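Budgeting for a robot cell: the arm was the easy part

2018-03-16

When Katsuhiko Uchida was asked to plan a robot cell for the Sildale computer refurbishing works, he started with the price of the arm. He now thinks that was the wrong place to begin.

"The arm is the bit everyone wants to talk about," he says. "You get a quote, it has one big number on it, and people think that is the budget."

Sildale takes in old office desktops and strips them for parts. Uchida had quotes from two suppliers, Fenex and Oda, and they were close enough that price did not settle it. Oda could deliver in 15 weeks and Fenex in 18. He chose Oda, mainly for the service contract.

What he had left out was the gripper. His first plan in February allowed £2000 for it, and the final figure was nearly double that. 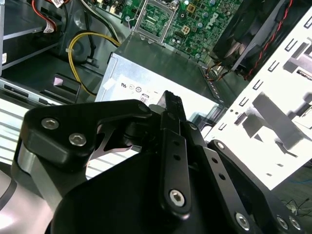

Uchida puts the rise down to the time spent on trials before ordering. He had planned for a simple two-jaw tool and found it too wide for the work. "A desktop case is a cramped place," he says. "You have the power supply in the middle, the board behind it, a fan, and cables looping down wherever the maker put them. The fingers have to be narrow and they have to come to a point." He also asked for fingers held on with ordinary hex screws, so that his own staff could change a bent one.

Spares are now a line of their own in the budget. So is training, which he has set at 45 hours for the first year — shared between the two shifts.

Would he buy second-hand? He looked at a used Bomer arm and liked the price, but could not get a firm answer on parts for the controller. "If it had been for a spare bench, maybe. I couldn't put it on the main line."

His advice to other small works is to take a few of the worst machines off the shelf and ask the supplier to try those. He is still waiting for a quote on guarding, and expects to go back to the directors for the money next month.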